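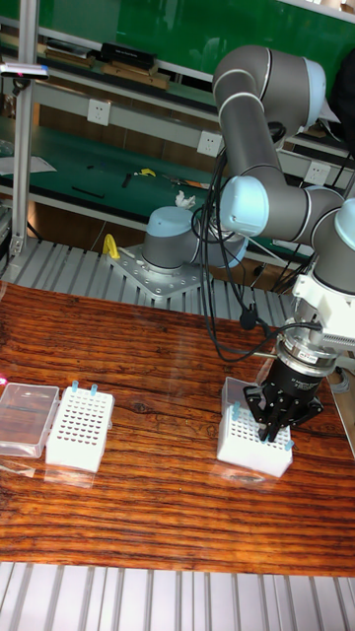
Llevo media vida defendiendo, en sobremesas donde a nadie le importaba, que las puntas de pipeta se deben reponer a mano y volver a colocar en su rejilla, una por una, y que comprar siempre la caja ya cargada es una comodidad que pagamos de más. Sé que suena a manía de laboratorio viejo, y algo de eso habrá, pero déjenme contarlo con calma. Una rejilla blanca con sus hileras de agujeros y apenas dos puntas celestes en la fila de atrás le parece a mucha gente un desperdicio listo para la bolsa, y a mí me parece una rejilla que todavía tiene trabajo por delante. El plástico es bueno, los agujeros siguen siendo agujeros, la tapa transparente sigue ahí.

En Henao, donde aprendí el oficio, comprábamos las puntas a granel, en bolsas de 500, y la primera hora de la tarde se nos iba en llenar rejillas mientras se hacía el café. Era un rato lento y sabroso, y en él me enteré de casi todo lo que sé sobre diluciones (y sobre los matrimonios de mis compañeros, para qué lo voy a negar). Después llegué a Premeck y me encontré con un armario entero de cajas cerradas, preciosas, y al lado un contenedor donde acababan 20 rejillas vacías cada semana. Me dio pena, qué quieren que les diga.

Ya sé lo que me van a contestar, que el tiempo también cuesta y que hay trabajos donde la caja estéril y sellada no se discute. De acuerdo, y para esos la compro yo también. Pero para preparar un colorante o repartir agua en una práctica de primero, ¿de verdad hace falta estrenar caja? Yo creo que no. Y pediría además, ya puestos, que dejáramos de empezar una rejilla por el medio, costumbre que me saca de quicio: se empieza por una esquina y se sigue la fila, para que quien venga detrás sepa por dónde vamos.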